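I have 5 baking books on my counter and every one of them tells me to chill the pie dough for an hour. I'm done with it! Twenty minutes is plenty, and if your kitchen is cold (mine is, from November on) you can skip it and go straight to rolling.
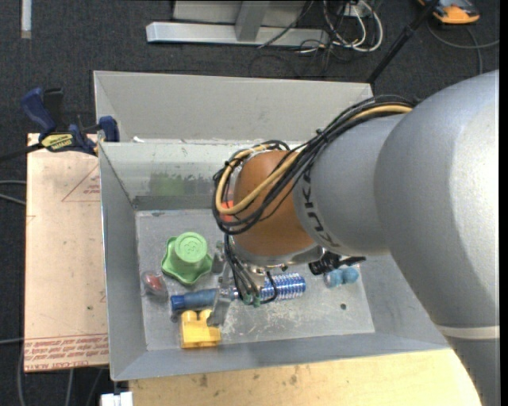 A KUKA arm over an open metal bin.

My sister-in-law swears by the full hour, plus another rest in the pan, and her crust is lovely, I'll give her that. But so is mine, and I've eaten two slices by the time she's found her rolling pin. Keep the butter in big lumps, go easy on the water, and get it into a hot oven. I use my beat-up Skilletti pan for everything, even pecan, and it comes out flaky right to the edge.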